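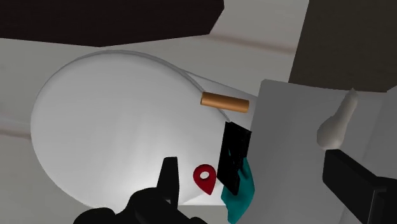 A simulated bathroom task, with the red marker near the gripper. Image: Golton student club

Why our students should begin in simulation

By Qianru Zeng
November 4, 2022

210 shares 30 comments

Many parents ask me why the robotics club at Golton spends so many weeks in front of a screen. They paid for a robot club, and they want to see a robot. I understand this feeling, but I do not agree with it.

Last year we started directly with the real arm. We had one arm for 30 students. Each student could use it for a few minutes, and the others were waiting and looking at their phones. In June a motor broke, and the repair took three weeks of our season.

Now every team must first try its task in simulation. One of the tasks is in a bathroom, which made the younger students laugh for a whole afternoon. After that they began to argue about the angle of the gripper and how close it can come to a curved white surface. I was very happy to hear this argument. One team repeated its task about 2000 times before the competition at Gimness, and no part was damaged.

I must be fair to the other side. A simulation forgives too much. Friction is only a number there, and a cloth does not always behave like a cloth. My colleagues from the Plikia club say that children lose respect for real weight, and I think they are partly right. For this reason our second half year belongs to the real arm.

But I would not change the order. A beginner needs permission to fail many times, and our budget can give this permission only on a computer.

Share this article Comments (30)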